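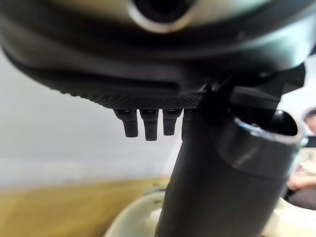

The slow road to Elthorpe

HOME / TRAVEL / WEEKENDS AWAY

I'd been promising myself the Elthorpe drive for years, and in July I finally chucked a doona in the back of the wagon and went. Best thing I've done all winter!

It's 235 kilometres if you go the old way through Kvam, and you should go the old way. The highway's quicker but there's nowhere to stop for a decent pie. I had mine on the bonnet outside the Kvam bakery (pepper steak, far too hot) while a kelpie watched every mouthful.

After Kvam the road climbs and the paddocks turn to scrub. I sat on 80 most of the way -- partly the bends, partly the view -- and let the utes go past.

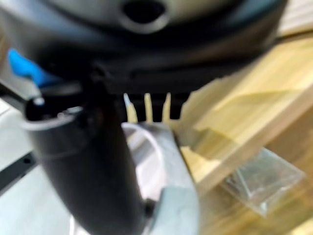 Where to stay

I booked two nights at Clallunen, the old guesthouse on the ridge, run by Torunn Lindqvist. She gave me the back room with the wood heater and a jug of real milk for my tea. Dinner's at one long table, so you'll end up chatting to strangers whether you meant to or not. I went to bed at half past eight and didn't stir.

Next morning I walked the Bremstead track in borrowed gumboots. It's steep at the start, then flat and ferny right down to the creek. Take a beanie.

COMMENTS (3)

marg_k: We honeymooned at Clallunen! Is the piano still there?

Dusty: Kvam pies are good but get the sausage rolls.

Pete H: Track gets boggy past the second gate, wear the gumboots.

© August 2019 | Contact us | Back to top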